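Barville weekly market will stay in the old square until spring
Wednesday, September 23, 2026
By Ainhoa Montoya

The weekly market of Barville will not move to the car park behind the station this autumn, as the town council had planned. On Monday evening the council voted to leave the stalls in the old square until the end of March, and to look at the question again after that.

The decision came after a long summer of letters and meetings. In August, the council sent a form to all the stallholders and to the households in the streets near the square. It received 426 answers, and 272 of them were against the move. The others were in favour, or had no strong opinion.

The plan was first presented in the spring. The council wanted to repair the paving stones of the square, which are in bad condition on the north side, and it said that the work would be quicker if the market was not there every week. The car park is larger and it has public toilets. But it is also a good walk from the bus stop, and many older customers said in their answers that they would not go there with heavy bags.

Clyde Delacroix has sold cheese in the square for many years and he spoke for the stallholders at the meeting. He told the council that the sellers are not against the repairs. "We know that the stones are bad, we push our trolleys over them each week," he said. "But if we leave the square for the whole winter, our customers will find another habit, and it is difficult to bring them back."

The work on the paving will now be done in two parts. The north side will be closed first, and the stalls that normally stand there will be placed along Garrido Street, on the side of the chemist. When this part is ready, the workers will change to the south side. The building firm Zastevar, which has the contract, told the council that this way of working adds 7 weeks to the job. The council accepted the delay.

There will also be a small change in the price. The weekly fee for a stall was going to rise in October, but it will stay the same while the repairs continue. Stallholders who must stand in Garrido Street will pay half. They will have electricity there, but no water point, so the two fish sellers will keep a place near the fountain.
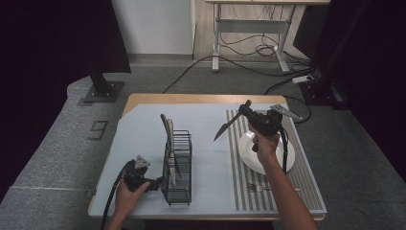
Not everyone is happy with the result. Several people who live in Garrido Street asked at the meeting where they can leave their cars on market day. The council answered that 50 places in the station car park will be reserved for them, free of charge, from five in the morning until three in the afternoon. Residents must ask for a card at the town hall and bring a paper that shows their address.

Mudness, the café on the corner of the square, will keep its tables outside during the first part of the work. For the second part the owners are still discussing with the council, as the fence will pass very close to their door.

The first market with the new arrangement will be held in the second week of October. A plan with the number of each stall will hang in the entrance of the town hall from next Monday, and stallholders can ask for corrections until the end of that week. The opening hours of the market do not change.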